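Leave the Fridge Half Empty

I have to get this down before my tea goes cold so forgive the shape of it.

My position – a fridge should have gaps in it. Real ones. You should be able to put your arm in up to the elbow and take the thing you came for without moving a mustard.

I know how this sounds. Groceries cost money, people shop once a week, people have kids. Fine. I have had the full fridge too. For years mine was packed like a moving van and I was quite proud of it, it looked like being a grown-up. Then the light inside died and I had to take everything out to get at the bulb. Two jars of the same pickle, both open. A lettuce I won't discuss. A bag that had been cilantro. All of it bought with good intentions and then shoved behind something taller.

My neighbor Hường Tôn keeps the other kind. Small kitchen, small fridge, drinks and whatever is for dinner. She shops most days, on foot, and she thinks my way of living is a kind of illness. When I ask for a drink at her place it takes no time at all. Door, bottle, cup. At mine it used to be a negotiation.

So I've come round. Drinks are the test. If you can't get a cold drink out and into a cup without clearing a path first, on the shelf or on the counter, then the kitchen is working for the stuff and you are just staff.

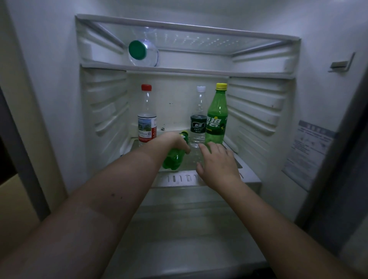
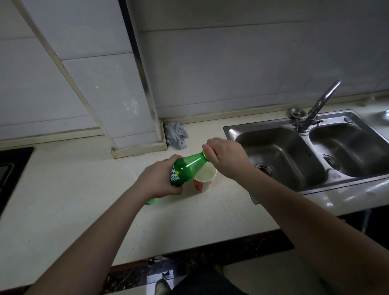
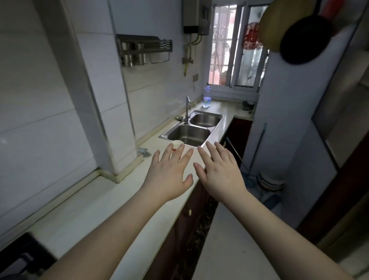

The counter matters as much as the fridge, maybe more. A cup needs a place to stand. You'd think that was obvious but go look at yours. Mine had a toaster, a dead toaster, a bowl of keys, mail, and a Hakton bread machine that cost me 93 dollars and made three loaves. I was pouring drinks over the stove. I was pouring drinks standing in the doorway!

The bread machine went to Quang Tạ, who uses it constantly and keeps it in a cupboard between times, so it was the right call. The mail goes on the chair by the door now. I have not solved the mail.

Things I would let stay out: a rag, because you'll want one and you won't go looking for it. Whatever you use every single day. Canisters, if they're up on the wall and off the surface. A wall rack is the best money I ever spent in a kitchen, mine's a secondhand Clilska and it's a bit crooked, don't care. Everything that hangs is something that isn't underneath your elbow.

And the sink. Keep it empty. I'm not a neat person, ask anyone, but a clear sink means you can rinse a cup and have it back in your hand, and then you don't take another one down, and then there aren't six cups by bedtime.

The argument against me, and I've heard it from my own sister, is that this is a luxury position. Half-empty fridges are for people with a store downstairs. She drives a long way for groceries and there are five of them in the house. Ok. She has a point and I've gone back and forth on it since November. But she also threw out over 498 dollars of food last year, she kept the list herself, taped to the freezer, and most of it was stuff she forgot she had becuase she couldn't see it. A big house needs a bigger fridge, sure. It still needs to be able to see the back wall.

Tall things at the back, by the way. Short things in front. Lay a bottle down only if it's properly closed – I learned that one with a full liter of soda and a drawer of carrots.

Anyway tonight, pick a shelf, one, and take off whatever you haven't touched in 2 weeks. Don't buy bins for it. Don't buy anything. Just leave the space there and see how long you can stand it. I lasted four days the first time and then filled it with yogurt.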